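Drellham Outdoor Living Forum > Patio & Yard Furniture > Glider bench, worth the freight?

porchrat61
Mar 19, 2018
Looking at the Vovico two-seat glider bench for the back patio. The bench is 207 dollars, and then they want freight on top because of the box size. Has anyone bought one and had it outside through a winter? I'm in a wet area and the patio has no roof. I'd also like to know if the cushions are any good or if I should plan on replacing them.

marlowe_k
Had mine for 3 years. The frame is fine. The cushions went flat the first summer and I threw them out. Freight was slow but the box came in one piece. You need two people to get it onto the base, whatever the instructions say.

gravelpath
I'd skip it. The glide arms on mine started squeaking in the second month and the seller told me to use silicone spray, which works for a week or so. I paid less for a Wuretti from the farm store and it has been quiet the whole time. It's heavier too, so it doesn't walk across the patio in the wind.

marlowe_k
The Wuretti is a plain bench though, it doesn't glide. Not the same thing.

gravelpath
They sell both. Mine glides.

tansy_and_rue
Whichever one you get, buy a cover. Most of the rust I see on these starts where water sits in the bolt heads.

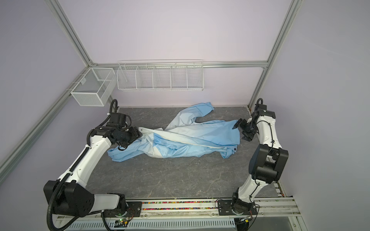

Covers matter more than the brand in my opinion. The ones sold with the bench are usually a thin sheet with a drawstring, and they blow off. Look for one with a full-length zipper so you can open it up and get it around the back without dragging it over the cushions. A long white zipper like the one on that light blue jacket is the general idea, only you want it heavier. Snaps at the bottom help as well. I put mine on damp once and had mildew on the slats by March, so let everything dry out first.

porchrat61
Thanks. Does a zipper hold up outside? I had a grill cover where the pull corroded and I ended up cutting it off.

tansy_and_rue
Plastic teeth hold up. The slider is the weak part. If it's cheap metal it will seize. Rub a candle along the teeth spring and fall and work the slider back and forth a few times. 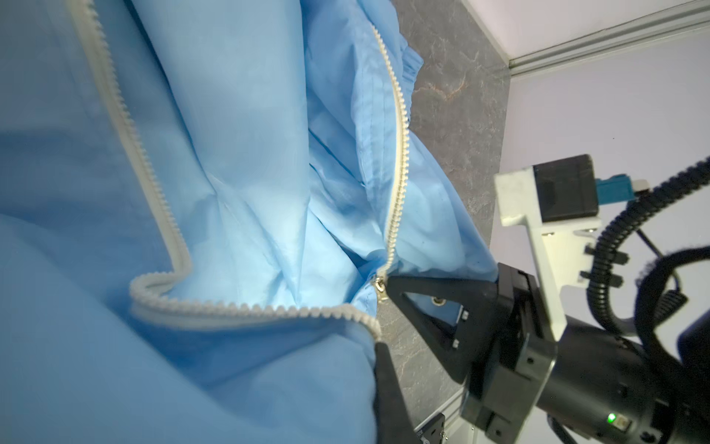

Chunky plastic teeth, small metal slider with a pull tab.

gravelpath
I disagree on zippers. Grit gets in the teeth and then you're fighting it with cold hands. I use a Ko cover with straps and buckles. It takes less than a minute and there's nothing to jam.

tansy_and_rue
Straps leave a gap and leaves blow in. Fine if you don't mind sweeping it out. I do mind.

hillside_dan
Been reading these threads a while. I priced the full Vovico set last year, bench and two chairs and the table, and it was 1,396 before tax. For that money I'd want it to last longer than the reviews say. The local shop in Drellham quoted me 2,398 for a cedar set with the same pieces. I bought neither and fixed up the old swing with new chain and a coat of stain.

marlowe_k
Cedar needs work every year. People forget that when they compare prices.

hillside_dan
An afternoon of work. I don't count that against it.

marlowe_k
More than an afternoon if you sand it properly.

porchrat61
I only need the one bench so the sets don't help me much. Sounds like the frame is OK, cushions no, cover yes. gravelpath, does the Wuretti glider come with arms wide enough to set a cup on?

gravelpath
A cup, yes. Not a plate. I can measure them when I get home if you want the number.

porchrat61
Please do. I'm going to hold off on ordering until I hear back.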